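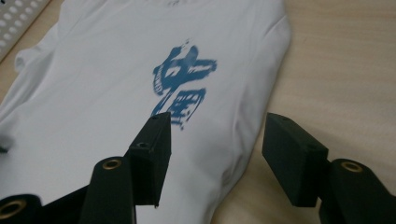 December 29, 2019

Back at the print samples, now that I have the long table to myself. Today was the white tee with the blue brush lettering, the two big characters stacked on the chest. I like this one a lot! The strokes are streaky and splattered, and there are stray flecks of blue up by the top character (part of the artwork as far as I know, so please don't go picking at them).

What I wanted to sort out was the folding. The Tirnberg order is 603 shirts and they want them bagged with the whole print showing, both characters, no crease through either one. My usual fold puts a line straight across the lower character, so that's out. I tried bringing the sides in first, then the hem up in 2 goes instead of one, and that gets the bottom fold below the print with a little to spare. It takes me about 5 seconds longer per shirt, which I can live with.

The part I keep messing up is the flattening. If the shoulder is bunched when I start, the whole thing comes out crooked and the print sits off to one side of the bag. So - collar away from you, smooth from the print outward, sleeves last. Don't tug the hem, it just makes new wrinkles somewhere else.

Kwesi Quansah thinks we should press them all before folding. I'd say only the ones that have been sitting in the box since June, but I'll do a couple each way tomorrow and we can look at them side by side.

Still to do: ask Veltard if the bags come any wider, find the other folding board, and write the new fold up on a card for the wall. The Ustura sweatshirts can wait until these are out the door.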